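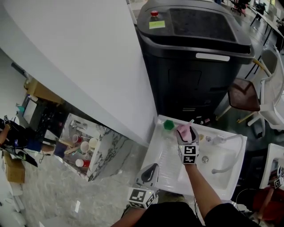 The wash corner at Pirnirgate

I promised Philomena Carroll I would put this page up back in July, and she has been very patient with me (she has asked every time she sees me, but nicely). So here are my wash corner pictures at last, the before ones and the after ones, all mixed up together because I never did learn to sort an album. If you've ever rinsed a brush at our place you'll know most of this already. If you haven't, come by, the coffee is free!

The old sink
Taken before any of the work. One shallow steel sink for the whole building, with a cold tap that sprayed sideways. I miss it a tiny bit. My sleeves don't.

Boxes in the hallway
The new sinks came from Mac Mathúna and sat in the hallway for three weeks while we waited on the plumber. People started leaving their coats on them. The whole job came to $2,252 with the fittings, and I still think we did well, especially as the first quote we got didn't even include the faucets.

White sink, drainboard side
I love this sink. The ribbed drainboard is on the left and the deep basin is on the right, so if you're right-handed you wash on one side and set down on the other without thinking about it. I've put all sorts of things on those ribs - small blocks, lids, little plastic shapes the kids have been painting - and they stay put. The ribs do hold on to bits of dirt at the front, so run a cloth along them when you finish.

The basin
Deep enough for a bucket, and I've tried it with the big blue one. Round metal drain at the bottom. Please, please check it before you walk off. I have fished out beads, a sponge corner and most of a paper label, and I would like my next photo album to be about something else.

The faucet
White, curved, and the head pulls out on a hose! This was Philomena's one request and she was right. You can reach the drainboard with it and rinse the whole thing down. It's a bit eager when you first turn it on, so start low.

Both sinks
We bought more than one so that two people can wash up together, and it has changed the end of the afternoon completely. There used to be a line back to the office chairs. Now it's two people chatting with their elbows going, and everybody gets home earlier.

The big black bin
You'll find it right behind the sink, on wheels, with a hinged lid. It gets used as a shelf more than I'd like. I've come in to find a little bottle with a red cap and a sticky note sitting up there, and of course you have to move everything before you can throw anything away. Write your note, by all means, but the counter is a better home for it.

Floor, end of the day
A close-up that only I could love. Pink and white scraps on a dark floor, and they show up like confetti. The broom is behind the door. It takes two minutes, and the narrow strip behind the sink is the part everyone misses (me too, go and look).

The chair
White plastic, dark brown seat pad, wooden legs. I brought it in as a temporary thing and it has become the best seat in the room. You can sit by the bin, keep whoever is washing company and be no help at all. The pad could use a wipe now and then.

Cups on the counter
The marble-patterned counter is for drinks, and I'll be a little bit strict about this one. Cups live there, paint water does not. We had a mix-up in the spring with a red cup and I'm not going into it. If a cup has been anywhere near a brush, take it to the sink side and leave it there for good.

Cardboard
Some on the floor, some up on the shelf, and I have given up pretending it will ever be all gone. Flat boxes are very welcome for the Plollititz sale. If you need one for carrying things home, take it, you'd be doing me a favor.

Tables at the far end
I stood with my back to the sinks for this one to get the whole row in. It's a good long walk when you're carrying something that drips, so bring a tray. The trays are stacked under the table nearest the door.

Opening afternoon
Philomena turning on the tap for the first time, with everybody clapping like it was a ship. Somebody made a lemon cake and it was gone before I found a plate. My favorite picture of the lot, even with my thumb in the corner.

I took 900 pictures over the whole job, so count yourselves lucky you're only getting these. If you'd like a copy of any of them, leave your name on the list by the Plondum calendar and tell me which one. Bigger prints take me a while - the printer at home is fussy about blue. And if you have pictures of the old sink from further back, I'd love to see them. I know there's one with the ceiling leak somewhere.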